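Nemia estrena una mesa de clasificación para los móviles perdidos
Local - Nurnholm
Dec 3, 2021
La oficina de objetos perdidos de Nurnholm ha puesto en marcha un nuevo puesto de recepción para teléfonos, el tipo de objeto que más llega a sus estanterías desde la pasada primavera. 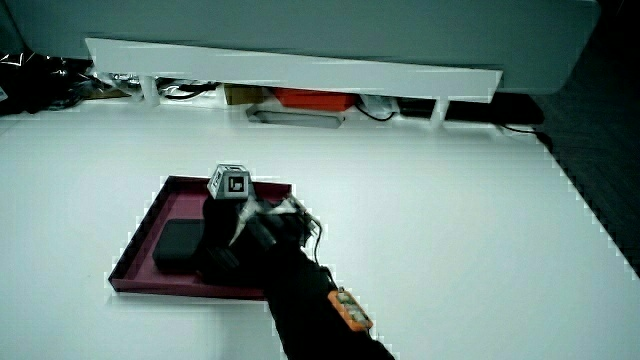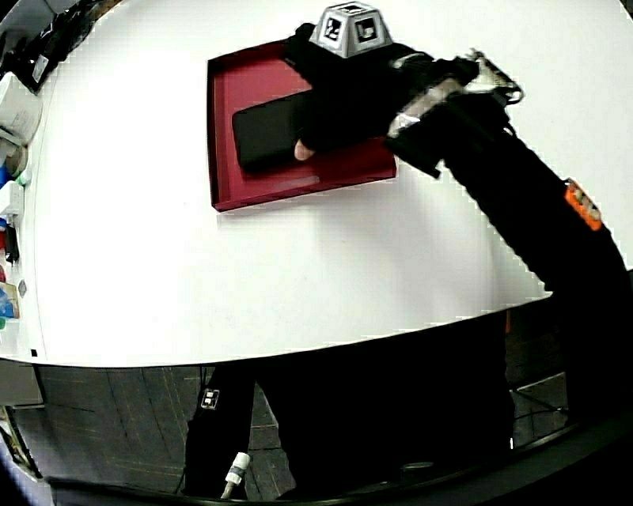 La bandeja roja sobre la mesa blanca.

Lectura: 3 min

El puesto ocupa una mesa blanca en la planta baja del edificio Tóth, donde la empresa Nemia gestiona el servicio por encargo del municipio. Cada teléfono que entra se coloca en una bandeja de color rojo oscuro, de bordes bajos, y no sale de ella hasta que tiene ficha. Hasta ahora los aparatos se dejaban en el mostrador junto con llaves, carteras y paraguas, y la empresa reconoce que más de uno acabó archivado con el número de otro objeto.

Según los datos facilitados por Nemia, la oficina recibió 4,000 objetos en los doce meses cerrados en mayo. De ellos, 1,420 eran teléfonos. El resto se reparte entre prendas de abrigo, documentación, gafas y bolsas de mano. La empresa no ha publicado cuántos se devolvieron a sus dueños, aunque indica que los teléfonos bloqueados son los más difíciles de entregar.

El procedimiento es sencillo. El aparato se deja tumbado en la bandeja, se anota el modelo, el color, el estado de la pantalla y el lugar donde fue encontrado, y se le asigna un número. Después pasa a un sobre cerrado y de ahí al armario del almacén. Si el teléfono suena mientras está en la mesa, el personal puede contestar para informar de dónde se encuentra, pero no puede abrir mensajes ni consultar la agenda.

En la bandeja solo se admite un aparato cada vez. Las fundas se registran en la misma ficha - también las que llevan tarjetas dentro - y los cargadores se guardan aparte, en una caja común que se vacía al final de cada mes.

Los teléfonos se conservan siete meses. Pasado ese plazo, los que no se hayan reclamado se borran y se envían a reciclaje a través de Zellon, la planta que ya recoge los pequeños electrodomésticos del municipio. Las tarjetas SIM se destruyen en la propia oficina. Nemia subraya que ningún aparato se subasta, a diferencia de lo que ocurre con las bicicletas y los paraguas.

Quien haya perdido un teléfono debe presentar un documento de identidad y el número IMEI, que suele figurar en la caja original o en la factura de compra. Si no se dispone de él, basta con desbloquear el aparato delante del personal. La recogida es gratuita durante los primeros 20 días y después se aplica la tasa general de custodia, la misma que para los demás objetos.

Las denuncias por robo siguen otro camino y deben presentarse en la comisaría. La oficina comprueba las fichas nuevas con la lista que recibe de la policía, pero no atiende consultas sobre casos abiertos.

El mostrador general mantiene su horario de mañana. Para los teléfonos se ha añadido un turno de tarde, con entrada por el patio del edificio Tóth. Los objetos encontrados en los autobuses se entregan primero en cocheras y tardan hasta dos días laborables en aparecer en el registro, por lo que la empresa recomienda llamar antes de desplazarse.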